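Chapter 4
Choosing a Kit: Simulated Manipulation Packages

In the first three chapters you learned how a robot arm is described by its joints, how a gripper closes on an object, and how a controller turns a target position into motion. Those chapters used short exercises that you could work out on paper. From this point on you will need software, and most schools and small companies do not write their own. They buy a kit.

A simulated manipulation kit is a package that lets a student or engineer practice pick-and-place work without a physical arm. It normally contains a model of one or more robots, a set of household or workshop objects, a physics engine, and a group of prepared tasks. Some kits also come with printed lessons and a support contract. Prices vary widely, and so does quality.

This chapter looks at one such product in detail, the Grenska Counter Kit, and uses it to teach a method of review that you can apply to any other. The version discussed was released on August 15, 2019. It is sold by Rindon, a distributor of training software for technical colleges, at a list price of $3,790 for a classroom license. The license covers a full year and includes the teacher's edition of the task files.

What You Will Learn

After finishing this chapter, you should be able to:

Read a kit's specification sheet and find what it leaves out.
Explain the difference between a visual model and a collision model.
Set up a fair trial of a grasping task and record the results.
Compare the cost of a kit with the cost of a physical training arm.

Key Terms

Cluttered surface, collision model, domain variation, license seat, parallel gripper, task file, visual model

4.1 A Kitchen Counter as a Test Bench

Many kits begin with blocks on a plain table. Blocks are easy to model and easy to grasp, and a student can get a first result within an hour. The trouble is that blocks teach very little about clearance. There is usually plenty of room on every side, and a gripper with two fingers can come straight down and close.

The Grenska kit starts with a kitchen counter instead. The objects are ordinary ones of different sizes and shapes, and they are placed near one another in a way that a person would find normal. A planner has to bring the arm in from above, lower the fingers to the right height, and close them on one item while leaving its neighbors alone.

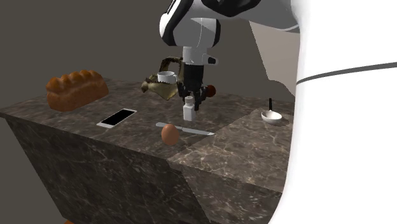

Small upright objects are a good place to begin. A bottle can be approached from directly overhead, and its round body looks the same to the gripper from most directions, so the student can put off the question of wrist rotation until later. An egg lying on its side is harder. So is a table knife, which offers the fingers almost no height to close on. Cloth is harder still – its shape changes as soon as it is touched, and many physics engines treat it as a rigid lump to save computing time. When you review a kit, find out which of its soft objects are truly soft. The specification sheet may not say.

Surfaces deserve the same attention. Veined marble is drawn by the visual model, the part of the software that decides how things look. Contact is handled by the collision model, a simpler shape that the student normally never sees. If the two do not agree, a finger may stop in the air above a loaf of bread, or sink into its crust. Most kits have a setting that displays the collision shapes. Turn it on before you run your first trial.

4.2 How the Trials in This Chapter Were Run

The results in Section 4.5 come from a trial set up by Fengying Jia and Yuzhen Pan for an introductory automation course. They ran each task 100 times with the default controller and wrote down every failure by type. A dropped object, a missed grasp, and a collision with a neighboring object were recorded separately, even when they occurred in the same run. The object positions were changed slightly between runs using the kit's own variation tool.

The same tasks were then rebuilt in two competing packages, Heydari and Okero. Neither one includes a counter layout, so the authors of the trial had to enter the positions by hand. This took around 3 days for each package. Setup time of this kind rarely appears in a price comparison, but a school pays for it all the same, and you will add it to your worksheet in Section 4.6.

Before you go on, open your own copy of the software and load the first task file. Leave the controller settings as they are.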